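### 3.2 Workbench and grasping setup

The arm was assembled in the Clukdale shared workshop over 17 evenings, with the hand built separately by Kiani and Long and joined to the arm at the wrist coupling. Two earlier hands were abandoned. The first used printed flexures that crept under load, and the second followed the Teixeira linkage, which we could not make stiff enough with the tools on site. The version reported in this paper uses jointed fingers driven through tendons, with one motor per finger and no force sensing at the fingertips. Contact is inferred from motor current alone.

All trials were run on a standing desk in the main room. Desk height was set once and then left alone, as a change of even a few millimeters invalidated the table plane used by the planner. We covered much of the work surface with a foam-like mat. On the bare tabletop, small parts slid when a finger touched them from the side, and a low approach that missed its height target would drive the fingertips into a hard surface. The mat gives enough to absorb this error. Its speckled finish also produced fewer false depth readings than the glossy white top.

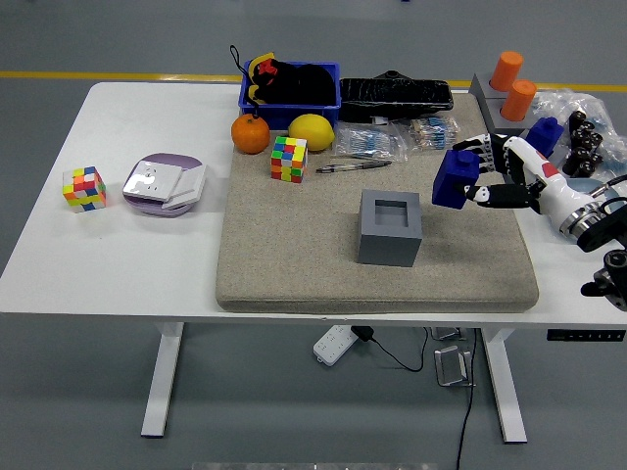
**Figure 4.** Block insertion task. The hand holds a blue block beside the gray container; distractor objects are placed on the mat and the exposed tabletop.

The insertion task uses a dark blue block with a raised stud and a gray container with a square opening in its top face. The planner receives the pose of the opening and a grasp height for the block, and nothing else. Objects unrelated to the task were left on the desk during trials, among them fruit, Rubik's cubes and bagged electronic components. The clear bags proved the hardest of these to segment. Reflections from the plastic split a single bag into several candidate objects, and on 3 occasions the planner selected one of the fragments as a grasp target. We added a minimum-extent filter to suppress these cases (Section 3.4).

Each trial starts from a fixed joint configuration. The hand closes on the block until motor current exceeds a threshold, lifts, and moves laterally to a point above the opening before descending. The threshold was tuned by hand by Lashari and was not changed between sessions. Drift in the wrist joint was the main source of failed insertions - the coupling loosened with use and had to be retightened every 7 sessions. Pons later replaced its set screws with a clamping collar of the Plendon pattern, and results obtained after that change are reported separately in Section 4.

The controller logs joint positions and motor currents for each trial, to a maximum of 2,000 samples.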